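Sprechernotizen: Schüttgutaufgaben am Tischarm, Regeln für Aufbau, Durchführung und Protokoll
Ekedley, Vormittagsblock, Vortrag 9

Folie 1
Kurz halten. Geltungsbereich nennen: ortsfeste Arme mit Zweifingergreifer, Tischaufbau, rieselfähige Lebensmittel. Flüssigkeiten sind im Durkero-Leitfaden separat geregelt und heute kein Thema.

Folie 2: Begriffe
Quellgefäß = das gegriffene Gefäß. Zielgefäß = das stehende Gefäß. Ein Durchgang beginnt mit dem Schließen der Finger und endet mit dem Abstellen des Quellgefäßes. Abbruch zählt als Durchgang und wird protokolliert. In der Fassung vom Februar stand das noch anders, bitte nur die aktuelle Fassung zitieren.

Folie 3: Tischfläche
Partikel auf der Fläche sind zulässig, solange sie vor Beginn der Serie erfasst sind. Maßgeblich ist die Differenz vorher/nachher. Wer zwischen zwei Durchgängen wischt, vermerkt das mit Uhrzeit. Bleibende Flecken und Kratzer gehören in das Referenzbild der Station, sonst wertet die Auswertung bei Ulloa sie als verschüttetes Material.

Folie 4: Gefäße
Durchsichtiges Quellgefäß bevorzugen, der Füllstand muss für die Kamera lesbar bleiben. Dunkles Material gegen helle Tischfläche ist unkritisch. Helles Pulver auf weißem Tisch dagegen nur mit Unterlage. Glänzende Schalen erzeugen Reflexe; Beleuchtung vor der Serie prüfen und danach nicht mehr verstellen. Zielgefäß vor dem ersten Durchgang leer, Leergewicht notieren.
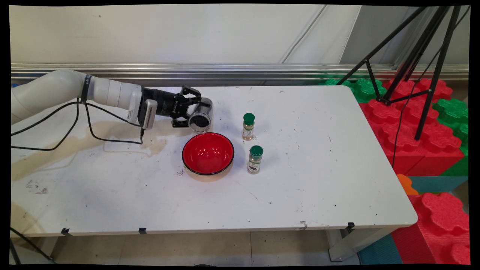

Folie 5: Kippbewegung
Reihenfolge: über den Rand fahren, Position halten, dann kippen. Während der Translation keine Rotation über den freigegebenen Neigungswinkel hinaus. Der Winkel hängt von Füllhöhe und Korngröße ab und wird je Material einmal bestimmt. Grobe Körner rutschen schubweise, gemahlene Gewürze bilden Brücken und fallen dann auf einmal. Klopfbewegungen nur, wenn sie im Prüfplan stehen.

Folie 6: Leitungen
Häufigster Befund in den Begehungen bei Arkness. Leitungen am Handgelenk so führen, dass die Schlaufe in keiner Endlage unter das Quellgefäß oder an den Rand des Zielgefäßes gerät. Aufliegen auf dem Tisch ist erlaubt, Einklemmen nicht. Prüfung durch langsames Abfahren aller Endlagen, ohne Material.

Folie 7: Nicht beteiligte Gegenstände
Weitere Gewürzgläser auf dem Tisch gelten als Ablenkobjekte. Deckel geschlossen, Position im Prüfplan. Umgestoßenes Ablenkobjekt = Fehler Klasse 2, auch bei korrekt gefülltem Zielgefäß. Material außerhalb der Tischfläche bleibt unbewertet, darf aber nicht in den Schwenkbereich ragen.

Folie 8: Umfang
Mindestens 400 Durchgänge je Material, bei Materialmix rund 2.000 insgesamt. Nach elf Fehlern in Folge Serie stoppen, Greifer und Kalibrierung prüfen, neue Seriennummer vergeben.

Rückfrage zur Wiederverwendung: gefallenes Material nicht zurückfüllen. Abschnitt 9 der Regel, Wortlaut liegt am Pult.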